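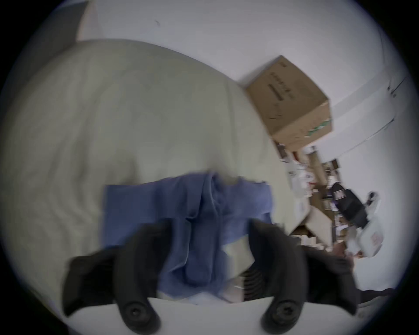
Cleaning cloths leaving color on pale bedding

I wipe down the wall by the bed about once a week and tend to put the cloth on the covers while I work. The cloth is a medium blue one with a hem, and the bedding is pale cream, so any mark is going to show. Can the dye come off on it? The cloths were a pack of 3 from Wolde.

Glenys Powell

Ezekiel Villanueva
It can if they are new. Wash them by themselves twice in warm water, then press a damp one on a white paper towel for a minute. If the towel picks up blue, wash again. Don't put them in with the bedding until it stays clean - and skip fabric softener, it makes cloths smear.

Kirkeo452
just buy white ones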